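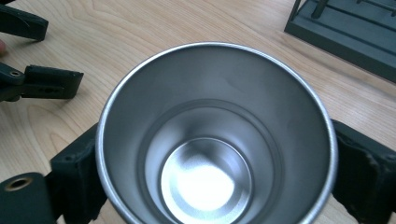

Eugeniusz Dudek wants to know whether we've settled on finger pads yet or whether we're "still gluing bits of rubber on and hoping", and I'm afraid, Eugeniusz, it's a bit of both. He wrote in after the October issue with a whole page on friction (thank you, I did read it, twice) and his main point was that I keep changing the pads and the finger shape at the same time and so never learn which one did the good. Fair enough! I've been told.

So, gripper news for the new year. For anyone who joined us lately, Karim Saab and I have been building hand-held grippers in the shared workshop since the autumn. You hold the thing, you squeeze, you pick stuff up, and the camera on it records the lot so that one day an arm can have a go at copying you. The arm is still a pile of parts under my stairs and I'd rather not talk about the arm.

The fingers are what has eaten all my evenings. The first lot, which Karim named Povia for reasons he won't share, were lovely to look at and far too bendy. You'd close them on something smooth and the tips splayed outwards like a pair of wellies. The second design is called Lusside and it's a lot chunkier, with more meat behind the tip and a bevel along the edges so it doesn't catch on things. I drew it 35 mm wide to begin with and then went up to 40, and the extra five made more difference than anything else I've tried. It does take longer to print. I've started leaving one going while I have my tea and doing the tidying up with a file after, though I get bored of filing and it shows.

Threaded inserts: use them. I held out for ages with screws straight into plastic and stripped the lot. Llinos Bowen lent me her good soldering iron to press them in and showed me how to stop before the brass sinks too far, and I've only ruined two since. If one goes in wonky, let it cool, warm it again and pull it out with the screw. Don't try to lever it. I have a small burn that says so.

Next came the practice runs. Smooth metal cups are the thing I'd put off, as a round wall that tapers gives flat fingers very little to hold on to, and if you squeeze harder it just wants to climb out. What seems to suit it is coming in low and square from both sides and closing slowly. Randa Saab is miles better at this than her brother or me, she just gets on with it while we stand there discussing angles.

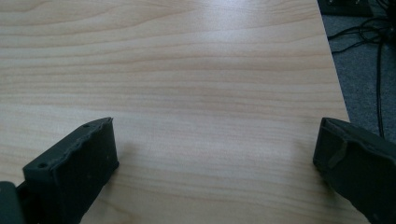

Fingers wide, nothing in them, cables on the carpet.

We've got 192 recordings so far and I've been through them all with a notebook, which was a slog but worth it. Quite a few will have to go where I'd wandered off mid-grip to talk to somebody. The wiring needs a proper go as well. Fares Semaan has offered us a box of cable clips and a length of that braided sleeve, and I'm going to say yes to both before he changes his mind.

Still to do: new pads in the softer rubber from Cekier (same fingers, Eugeniusz, I promise, only the pads), a stiffer trigger spring, and a decision about whether the left and right fingers need to be different parts or can be one file flipped over. Karim says flipped. I say we tried that. If you have a view, or any spare M3 inserts, you'll find us at the long bench most evenings.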